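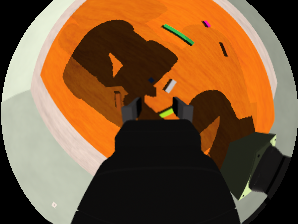 Page last changed: 2019-08-24

My Mum's Table, and Other Things I Swore I'd Never Want

I was nineteen when I told my mother that her kitchen table was the ugliest object in the county. It was pine, it had gone the colour of strong tea, and one of its legs had been chewed by two different dogs. She didn't argue. She just carried on shelling peas on it, and I went off to university feeling very pleased with my own good taste.

So you can imagine her face when I rang in July and asked if I could have it.

I blame getting older, and I blame the flat. We moved in last winter with a glass table that I'd bought with my first proper wages, and I have come to hate it with a passion. It shows every fingerprint. It's freezing on the forearms at breakfast. You can see everybody's knees! A friend once put a hot casserole on it and we all stood back and held our breath, and that's no way to eat dinner.

I'd started looking at wooden ones in shop windows, the way other people look at puppies. Flaten, the big place on the ring road, had one I liked until I turned over the ticket and read £2794, without chairs. I laughed out loud, and the young man in the polo shirt laughed too (he must see it a lot). He steered me over to the Isuda range, which was much cheaper and came in a box, but I've built enough things out of boxes to know how my marriage copes.

Then somebody at work mentioned Solène Chauvin. She mends tables. She'll do a chair if you beg, but tables are what she loves, and she has a workshop behind the old bakery with CHAUVIN painted on the door in letters she clearly did herself. I went along one wet Thursday meaning to stay ten minutes and came out after lunch.

The first thing she did was make me shut my eyes and run my hand over three different tops. "Now which one would you do your homework on?" she said. I picked the middle one straight away. It had dips in it. It had a burn, too, a perfect little iron-shaped one, and she told me the family who owned it had asked her to sand that out and then rung back the same evening, quite upset, to ask her not to. 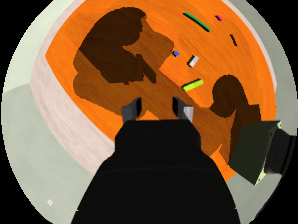 She gets that a lot, apparently. People bring a table in wanting it made new and then lose their nerve. One man wanted all the marks gone except his daughter's name, which she'd dug into the edge with a compass when she was six and had been sent to bed for. Solène worked round it for days, and he cried when he picked it up, and then he tried to haggle.

I asked her what ruins them. Radiators, she said, and spray polish, and people who drag instead of lifting. She can't stand spray polish. She uses a wax called Cumine that smells of oranges and old churches, and she puts it on with a bit of vest, leaves it overnight and buffs it off in the morning before she's had her coffee. Twice a year is plenty. If you've got small children you can forget about it altogether until they've left home, and then do it properly once.

I loved her for that. I had been reading all sorts of frightening stuff online about oils and coasters and the correct sort of cloth, and there she was eating a cheese roll straight off somebody's Victorian gateleg.

Anyway, Mum said yes. She said it quite quickly, and then went quiet, and then said it would want 4 people to get it out through the back door because my father had hung that door after the table went in. She was right about that. We took the legs off in the end, on the lawn, and tucked up under the frame we found a wad of folded card that he'd put there to stop it wobbling. It was from a cereal packet, with an offer on it for a free plastic submarine, 65p postage.

I've kept the card. Solène has had the top for a fortnight now and I've told her to leave the stains, the dog leg and the long scratch down the middle that my brother still says was me. It was me. I was cutting out a dress pattern and I went straight through the paper.

The glass one's gone to a couple downstairs, who think it's gorgeous. We've been having our tea on our laps ever since, and Mum has been eating off a folding card table, which she says is perfectly all right and she doesn't want anything else. I'm taking her to look at tables next weekend. She's already told me she fancies glass.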